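OK so I have been on a T-shirt folding kick all October and I need to tell somebody, so it's you lot. Thread!

Background: I own a lot of T-shirts. I counted them when we moved to the new apartment and the number was 79. My partner still brings it up at dinner.

Most are from club soccer and a few are band shirts. Some are the kind you get free at a work picnic and then somehow love for eleven years. I am not getting rid of any of them so please don't start.

For years my system was: fold in half, fold in half again, stack, pull one from the middle, stack falls over, shut the drawer with my knee. It worked fine if you never wanted to find anything.

Then I stayed a weekend with Francine Thibodeau and opened the wrong dresser drawer looking for a towel. Her shirts were standing up! In rows, like records in a crate! I could see every single one. I stood there so long she came to check on me.

She taught me right there on the guest bed. It's all in the first ten seconds. Shirt face down, back up, and then you get it FLAT before you fold anything. I had been skipping that my whole life.

Flat means the body first. Smooth from the middle out to the sides with the side of your hand. A few ripples are fine, you'll lose those in the fold. A big crease is going to stay with you all the way to the end.

Next the sleeves, and they deserve some respect. Take one by the cuff on each side and pull gently outward till the shoulders open up. If the collar is all scrunched, this is when it starts to let go. 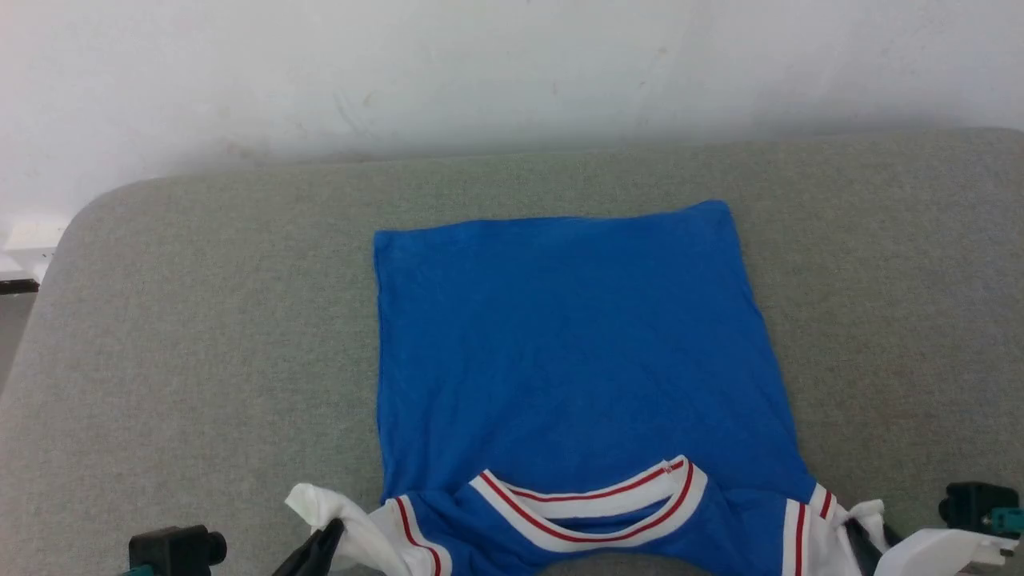

Ringer tees and jersey styles with contrast trim are my favorite to practice on, by the way. The stripes on the cuffs and collar tell you right away if something is twisted. Plain shirts hide it from you until you're three folds in.

From there it goes fast. One side in toward the middle, sleeve folded back on itself. Other side the same. You should have a long strip about as wide as your hand is long - mine are a bit wider, the drawer is deep.

Hem up toward the collar, but stop a little short. Then fold in thirds and stand it on its edge. If it stays up by itself you did it! If it flops, open it and make the strip narrower. First night I redid the same shirt 4 times and was having a great time, which says something about my evenings.

A word about surfaces. I tried the bed (too squishy), the kitchen counter (too slippery, and there was jam), and the ironing board (too skinny for anything over a medium). What I like best is something covered in fabric with a bit of grip to it. The cotton stays where you put it and you can lean on it.

Collar tip from Korkor Acheampong, who worked in a uniform shop and folds faster than I can talk: run two fingers around the inside of the ribbing before the first fold. It lies down so nicely. I do it on every shirt now, even the ratty ones.

Things that did not work for me: the plastic folding board. I know people love theirs. I kept lining the shirt up wrong and then it was just wrong with very sharp corners. Went to my neighbor Garnet, who is happy with it.

Also skip the drawer dividers until you've filled the drawer once. I bought mine too early and they were all the wrong size. A shoebox lid does the job while you figure out what you need.

Where I'm at today: 3 drawers done, one to go. The last one is pajama shirts and paint shirts, and yes, they are getting the full treatment too.

I sort by color because it makes me happy to pull the drawer open in the morning. Blues take up nearly a whole row. I had no idea I was such a blue person!

Someone asked how long it takes. A load of laundry is one podcast episode for me, with stops to look for socks. It was two episodes at the beginning. I don't iron any of them, and they come out of the drawer looking good enough for the office on a casual day.

Long sleeves next. Noémie Dufour says the trick is to fold the sleeve down along the body and not across it, and I have a pile of sweatshirts on the chair waiting to test that. If you have a way of doing hoods, please reply, because mine look like a sleeping cat.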